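Three hundred goes at picking up a drink

12 August 2026

Filed under: robots, garage science, things my family is very patient about

I have been promising a proper update on the arm since May, so grab a cuppa, because there is a lot to get through and I am very excited about nearly all of it!

For anyone new, the short version is that Nhung Cù and I are teaching a robot arm to pick things up and put them where they're asked for, and we're doing it by showing it. One of us drives the arm by hand with the controller, the cameras record, the joint positions get saved alongside, and each go becomes one example. Pile up enough examples and the learning system starts to work out what we were up to. The whole project is called Galteo, after a typo I've grown fond of.

We now have 2042 examples on the drive. The first 300 are rubbish, and I love them anyway. You can watch me learning to drive: overshooting, backing up, going in again from a silly angle, sitting still for ages while I think. The trouble is that the model learns the thinking too. Our first trained version would swoop down beautifully, stop a hand's width short of a cup and just hover there, exactly like I used to. Nhung laughed until she had to leave the room.

So we've changed how we record. We decide on the move before we hit the button, do it in one smooth go, and if I fumble I keep the fumble only when I recover from it properly. Those recoveries are gold, by the way. Prasert Rattanakul left a long comment on my last post saying we should record far more of them, starting from bad positions on purpose, and he was right. The arm used to give up whenever its first grab was a bit off. Now it has another crack at it, and the first time I saw that I yelled loud enough to wake the dog.

The other big change is variety. I'd been putting everything down on the same patch of table without noticing, and the arm had more or less memorised the patch. These days we shift the object after every go and swap to a different one after every 10. Mugs, sponges, a tennis ball, packets of rice, drinks. Clear plastic has been the fun one. A see-through neck against a pale wall gives the camera very little to go on, so I grip low on the body where the colour is and let the top lean wherever it likes.
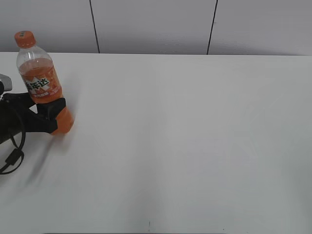

I've also got into the habit of holding each object just off the table for a beat before moving on. It gives us a clean point to split the recording, so "grab" and "carry" can be trained as separate steps if we want to. Nhung wrote a little script that finds the split by itself (it looks for the spot where the fingers have closed and the arm has slowed down), and it's saved me whole evenings of scrubbing through footage. She's named it Holst. I did not get a vote.

Labelling is still the boring bit. Every example gets a sentence saying what happened, and we try to word them differently so the system doesn't get hung up on one phrase. "Pick up the orange drink." "Grab the bottle." "Lift the fizzy one." My nephew did a batch for pocket money and his are the best of the lot, including "get the sunset juice", which I'm keeping.

Next job is another 400 examples with two objects on the table at once, so the arm has to choose. I had a quick try last night and it went for the sponge every single time, no matter what I asked for. I suspect we've recorded far too many sponges. Nhung reckons it's the lighting on that side, so we're going to swap the sides over and see who has to make dinner.

If you're doing anything like this at home, please tell me how you store your recordings! Ours are in one enormous folder and it takes an age to open.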